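Okivcombe, bedroom set, June
demo notes, toy bin task, both hands

Started 2:00 after fighting the tracker. Left gripper kept losing its pose whenever I leaned in over the bed, moved the base station to the desk side, fine after that. Latency check ok. Wellitside build, not the new one, new one still drops the gripper width channel on the right hand.

Task as written on the sheet: toys in the bin, toys out of the bin, any order, two hands, no regrasps if you can help it. Target 60 demos. Got 50 before the battery on the right unit went. 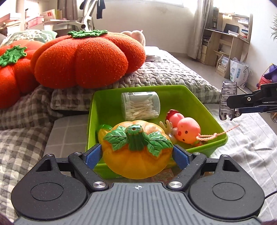 Speed. Still going too fast on the approach. Played back the first batch at lunch and the fingers close while the wrist is still turning, policy is going to learn that and smear it over everything. Slowed down from demo 34 on, count to one before closing. Feels silly but the width traces look much cleaner, one clear step and not a ramp.

Also need to stop hovering. When I can't decide what to grab next I hang over the bin and drift, that's dead time in the data. Pick the object BEFORE hitting record.

Threw out 2 demos. One where I bumped the bin with the left knuckle, one where I forgot to press stop and walked to the door with it running.

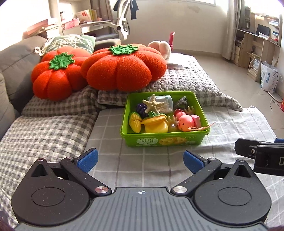

Grasp order is the thing I want to fix in the protocol. Chin notes say "top item first" which is useless when nothing is clearly on top. With the starfish standing tilted up over the lemon like that I'd call starfish first, then lemon, but I bet the next operator goes for the corn on the left, it's an easier reach. Both fine as long as one person sticks to it in a session. Write the order on the sheet per reset, don't leave it to taste. The string with beads is a pain either way, goes over to the rim and will snag a finger pad if you come in low from the right. Come in from above.

Resets: scatter by hand, not with the grippers. Tried doing resets with the grippers to save time, took longer and my forearms were done. Also vary where the toys land on the sheet, I catch myself putting stuff back in the same place every time. Maybe roll a die for it.
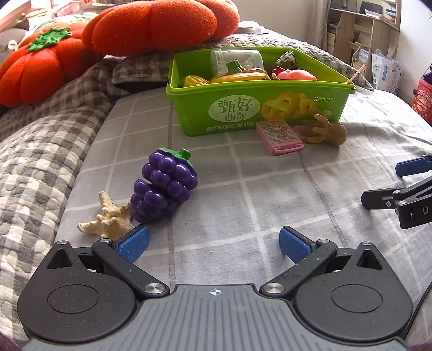 Two-hand handoffs. Hardly any in the set so far, because right hand is lazy and sits off to the side waiting. For the next block force it: left picks, right recieves, right places. Need to keep the hands further apart at the start or the right one creeps into the left camera view. Not fatal, Welwood data has plenty of that and it trained ok, but would like it consistent.

Pads are starting to polish at the tips. Slips on the shiny stuff mostly. Have spares, swap before next block and note the demo number so we can check if grasp force shifts.

To do
- charge right unit overnight, the OTHER charger
- rerun calibration, check left gripper zero
- remaining 10 demos, all handoffs
- upload tonight, label as okiv_bin_b, not a, a is the bad tracker run
- ask Wellitside side about teh width dropouts again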